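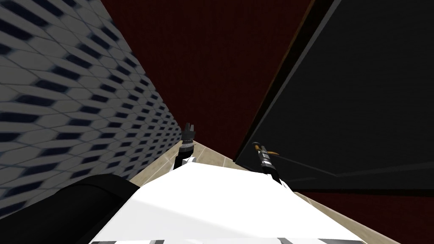
The first thing I noticed at the Marov warehouse in Prenden was how many people were standing around drinking coffee. It was ten in the morning, the phones were going, and a year ago (so they told me) you couldn't have found a free pair of hands before lunch.

Marov rents out furniture and fixtures for hotels and show homes. There are 97 people on the floor, and for most of them the job used to be walking. Walk to the aisle, find the lamp, walk back, find out it was the wrong lamp. One woman in returns showed me the step counter on her phone from last June and I felt tired just looking at it!

Now there are two-armed robots from a small outfit called Nikzad, and the walking is mostly theirs. Every new route gets tried out in simulation before a real machine goes anywhere near it, so part of the night crew has moved upstairs to a room with big monitors and terrible chairs. They spend their shifts steering a white robot with a gripper on each arm between make-believe walls and panels, looking for the spots where it could get stuck. I had a go. I got stuck in 31 seconds, and a guy who used to drive a forklift very kindly took the controls off me.

He likes the new work, with reservations. His back has stopped hurting. He also misses being on the floor, and he says the pay bump came 2 months later than promised, which people here still bring up. When I asked if he was worried about his job he gave me a long look and said he'd been worried about it for years, well before any robots.

Nobody was laid off when the machines came in. Nobody was hired to replace the people who left, either, and I heard that from four different tables in the break room. The packers told me their part of the day has gotten faster - things arrive in a steady stream now, and those little gaps where you could chat have gone. The returns crew has the opposite problem, hence the coffee.

The company's own list of things to fix had 193 items on it when I visited. A lot of them were written by the people upstairs, and my favorite just said "turns too late, every time, ask Ulta aisle." Ulta is what they call the long row at the back where the mirrors are kept. I asked why, and got three different answers before the break bell rang and everybody went back to work.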